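首页 > 展会支持 > 布展与撤展 > 展位安全检查表

最后更新：2018年12月28日

本网站使用Cookie以保存您的语言和登录设置。继续浏览即表示您同意我们的Cookie政策。

展位安全检查表(含现场意见)
Drarberg农业机械与畜牧设备展,845号展位
参展单位:Larkine
搭建单位:Jurčo
检查单位:Zustau展会服务

检查人:Sunee Kamolrat
复核人:Jarrah Ruawai
参展方现场负责人:Waraporn Sangkhawat

用法

本表分布展、开展前、展期每日、撤展、回库五个部分。每项填“合格”“整改”或“不适用”。填“整改”的,必须在意见栏写清位置和责任方,整改后由复核人签名。意见栏可以写得长,但不要只写“已处理”。

这次的表是在十一月那场之后改过的。原表把撤展和回库放在一页,现场常常只填了前半页就交回来,所以这次分开。每日检查也从展位背墙的文件夹里拿出来,改由当天值班的人随身带。

一、布展

1.1 展位边界与图纸一致,地面标线清楚
结果:合格
意见:北侧通道线被隔壁的地毯压住一截,已请对方往回收。收完后重新量过,没有超线。

1.2 地台拼缝平整,边缘有斜坡或警示条
结果:整改
意见:靠洽谈区的拼缝有高差,鞋跟会卡。责任方Jurčo。垫片更换后复查,走动时没有松动感。地台东边的警示条颜色和地毯太接近,换成黄黑相间的。
复核:J. Ruawai

1.3 桁架连接销齐全,保险卡到位
结果:合格
意见:每个节点用手逐个拉过。西南角立柱底座上多放了一袋配重,图纸上没有,Jurčo的人说是习惯做法。可以保留,但袋子不能伸到通道里。

1.4 吊点由场馆指定人员操作,有书面记录
结果:合格
意见:记录复印件在文件夹第一页。吊旗的高度比申报的低一点,场馆方看过,同意。

1.5 高处作业人员佩戴安全带和安全帽,下方设隔离
结果:整改
意见:上午换灯时隔离带只拉了三面,第四面对着主通道,有人推着平板车从下面过。当场叫停,补齐后再开工。下次布展会前交底时要单独讲这一条。Wichai Suwannarat负责通知搭建班组。

1.6 梯子完好,防滑脚垫无缺损
结果:合格
意见:一把铝梯的脚垫磨损较重,已从展位撤出,贴了“停用”。

1.7 阻燃证明与现场材料相符
结果:合格
意见:背墙布、地毯、吊旗的证明都有。储物间门帘是临时加的,没有证明,已取下,换成板门。

1.8 包装箱和空托盘已运离展位
结果:整改
意见:背墙后面塞了不少纸箱,消防检查时一定会被要求清走。参展方希望留下来撤展时用。答复是统一送场馆空箱仓库,箱子上写展位号。下午清完。

二、展品与机具

2.1 参展机具停放稳固,驻车制动或轮楔到位
结果:合格
意见:播种机两侧都加了轮楔。观众喜欢用脚踢轮楔,每天闭馆前看一眼。

2.2 油箱存油符合场馆规定,油箱盖封好
结果:合格
意见:封条由场馆粘贴,编号抄在附页。

2.3 蓄电池断开,端子包好
结果:整改
意见:饲料搅拌机的蓄电池没有断开,驾驶室里的显示屏还亮着。参展方的说法是要给客户看界面。场馆规定展期内只能用外接低压电源,已改接。钥匙由Waraporn Sangkhawat保管,不留在车上。

2.4 刀片、齿、锋利边缘有防护罩
结果:整改
意见:割台的护罩只盖了前面,侧边露着。小孩的高度正好够到。加透明护板,用扎带固定,扎带头剪平。这一项在开馆前又查了一次。

2.5 液压部件已落到底或机械锁定
结果:合格
意见:无。

2.6 登车踏板与扶手无油污、无松动,禁止攀登处有标识
结果:合格
意见:标识字太小,站在踏板前才看得清。建议明年做大一号,今年不强制。

2.7 展柜共9个,玻璃无裂纹,锁能锁上
结果:整改
意见:其中一个锁芯打滑,转一圈又回来。里面放的是阀件样品,不贵,但是客户送检用的孤品,丢了很麻烦。样品移到相邻展柜,坏的那个只放画册。

三、用电

3.1 总箱由场馆持证电工接入,漏电保护试跳正常
结果:合格
意见:试跳按钮按过,立即断开。每天开馆前由值班人再按一次,写在每日表里。

3.2 每一路标明用途,负荷不超过申报值
结果:整改
意见:申报的是16 A插座一路给洽谈区,现场发现咖啡机、热水壶和小冰箱都接在这一路。热水壶拿掉。标签是手写的,有两张已经脱落,重新打印。

3.3 不使用多个插排串接
结果:整改
意见:前台下面有一个插排插在另一个插排上。拆掉,从地台下重新引一条线。Wichai Suwannarat让电工当天来做,晚饭后才做完,复核时间因此写在第二天早上。

3.4 线缆过通道处有压线槽,两端封好
结果:合格
意见:压线槽在洽谈区入口有一点翘,用胶带压过。胶带每天换。

3.5 灯具与织物、纸品保持距离
结果:合格
意见:射灯离吊旗够远。画册架上方那盏灯角度偏低,往上调过。

3.6 闭馆后除冰箱外全部断电
结果:合格
意见:冰箱单独一路,总箱里用绿色标签。

四、消防与疏散

4.1 灭火器在有效期内,压力正常,取用无遮挡
结果:整改
意见:储物间里那只被外套挡住。在墙上另装挂钩,外套一律挂到门后。压力和日期都没有问题。

4.2 疏散通道净宽符合图纸,无展架、无椅子
结果:合格
意见:洽谈区的椅子人一多就往外挪,每日检查必看。

4.3 展位人员知道最近的出口和集合点
结果:合格
意见:随机问了前台和讲解员,都能指对出口。集合点有一位说成了停车场的旧位置,已更正。建议把集合点印在工作证背面。

4.4 急救包齐全,存放位置人人知道
结果:合格
意见:创可贴只剩几片,补了一盒。布展那两天用得最多,下次多备。

五、展期每日检查

值班人:Tassanee Nilsuwan(上午)、Waraporn Sangkhawat(下午)

5.1 漏电保护试跳
5.2 轮楔、护罩、警示条仍在原位
5.3 通道内无椅子、无手提箱
5.4 压线槽和胶带
5.5 地面无水、无饮料
5.6 画册堆放高度不超过前台台面
5.7 储物间门关上,灭火器能看见
5.8 闭馆断电

每日意见汇总:

第一天。下午人流比预期大,讲解员站到了通道里,场馆巡查口头提醒过一次。之后把讲解位置改到搅拌机后侧,观众进到展位里面听,通道就空出来了。

第二天。咖啡机漏水,地毯湿了一片。停用,吸干后盖防滑垫。咖啡机租赁方换机来得晚,当天下午只供应瓶装水。另外有客户把孩子抱上了踏板拍照,已请下来。踏板前加一根隔离链,链子颜色要显眼。

第三天。资料印了1,000份,到中午还剩不少,全部摞在前台后面的地上,进出要跨过去。搬回储物间,前台只留半天用量。参展方问能不能放在通道边让观众自取,不可以。

最后一天。闭馆前一小时已有隔壁展位开始拆灯箱,有东西掉到我们的地台上,没有伤人。向场馆报告,场馆派人过去处理。下次把最后一天的复核时间提前,并且在隔壁方向加一道软围挡。

六、撤展

6.1 观众全部离馆、场馆广播后方可开始拆卸
结果:合格
意见:班组到得早,在展位外等。没有提前动手。

6.2 断电后由电工拆总箱,其他人不得自行拆线
结果:合格
意见:拆前用测电笔逐路确认。

6.3 先取小件和贵重样品,再拆结构
结果:整改
意见:展柜还没清空就有人开始拆背墙,灰落进柜子里。停下来先装样品。责任方Jurčo和参展方各一半,前者没有问,后者没有说。明年写进交底单。

6.4 拆桁架时下方清场,专人指挥
结果:合格
意见:指挥由Wichai Suwannarat担任,穿橙色背心。

6.5 叉车作业区与人行区分开
结果:整改
意见:分了,但是隔离桩摆得太疏,有人从中间穿过去拿包。补桩。展位人员的私人物品要在叉车进场之前全部拿走,这一条加入6.3。

6.6 名片、登记表、扫描枪由专人带走,不随货运
结果:合格
意见:Waraporn Sangkhawat签收,装在随身箱里。登记表上有客户电话和农场地址,不能混进废纸。洽谈桌抽屉里还找到几张写了字的名片,背面是客户的询价,一并交给她。抽屉要全部拉开看。

6.7 重物搬运用工具或两人抬
结果:合格
意见:有一名工人说腰不舒服,安排去做清点,没有再搬。

6.8 地面恢复,胶痕清除,场馆验收签字
结果:合格
意见:验收单原件交财务,复印件附后。压线槽的胶带留了胶痕,清了很久,明年换低黏的。

七、回库

7.1 运输箱按清单核对,外观损坏拍照
结果:合格
意见:一个箱子角上开裂,里面是灯具,灯具没有损坏。箱子送修。

7.2 插排、电源线逐条检查,破皮的剪断报废
结果:整改
意见:报废的线又被放回了周转箱。剪断之后才算报废,只贴标签不行。

7.3 展柜锁芯更换
结果:整改
意见:见2.7。已报修,换完后由Jarrah Ruawai试锁。

7.4 急救包、灭火器归位并登记
结果:合格
意见:无。

7.5 前台和演示用的电脑入库前检修:断电、拔线、开侧板除尘,检查插接件,装回后再贴入库标签
结果:整改
意见:展馆地毯的绒毛很多,加上布展时锯板的粉尘,除尘要放在入库前做,不要留到下一场出库那天。检修台上不放饮料。拆下来的螺丝装小袋,袋子用胶带粘在侧板内面,不要粘在外壳上。客户登记数据先导出,由Tassanee Nilsuwan确认以后再清理硬盘。没有确认的一律不清。 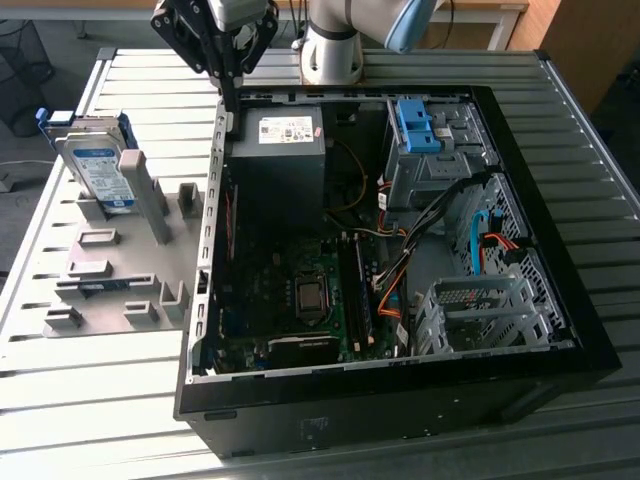

7.6 检查表归档
结果:合格
意见:纸质原件放Zustau档案柜,按展会名称归类。扫描件发Larkine和Jurčo各一份。整改项里还没有关闭的是7.2、7.3和7.5,由Sunee Kamolrat跟进,关闭后在原件上补签。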